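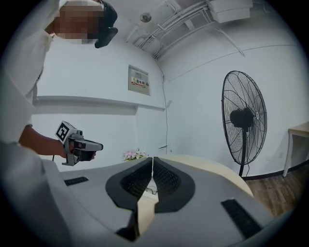 Why Are Some Tables Round?

I grew up with a square kitchen table, and I still remember the corners. I met one of them with my hip nearly every morning! So when I moved to Trornitdale and had to choose a table of my own, I went straight for a round one. It's 40 inches across, and I've been thinking about circles ever since.

Start in the middle

A circle has a special rule. Pick any spot on the edge and measure to the center, and you'll get the same number every time. On my table that means a bowl of popcorn in the middle is exactly as far from me as it is from you. On a long table, somebody at the end is always asking for the popcorn to be passed (at my grandma's house, that was me).

A round table doesn't have a head or a foot either. Everyone sits along one curved edge, and you can see all the other faces without leaning forward. If one more friend turns up, you all scoot over a little and squeeze in a chair.

So why isn't every table round?

Well, try pushing one against a wall. You get two funny gaps, one on each side, and pencils just love to roll into them. A square table slides neatly into a corner and a round one never will. Square tables also have a little more room on top. Draw a square on paper, then draw the biggest circle you can fit inside it, and color in the four bits left over. That's the space a round table gives up - mostly elbow space, if you ask me.

What are those lines in the wood?

A wooden tabletop often has thin lines running across it, called the grain. They come from the way the tree grew, layer by layer. On some tables the lines are dark and swirly, and on pale wood they can be so faint that you have to get your nose right up close.

Where do you put the tray?

If you're working on something with both hands, you want the middle clear and your elbows free. I like to slide a shallow tray over to the far side, where my sleeves won't catch it.

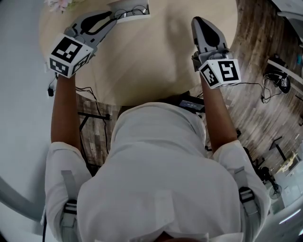
A reader in Dedstead wants to know if a round table is harder to cover with a tablecloth. Great question! A square cloth works fine, and its four corners hang down lower than the rest, like floppy ears. If you want the cloth to hang evenly all the way around, you need a round one. Mine hangs down 11 inches, and the cat thinks it's a tent.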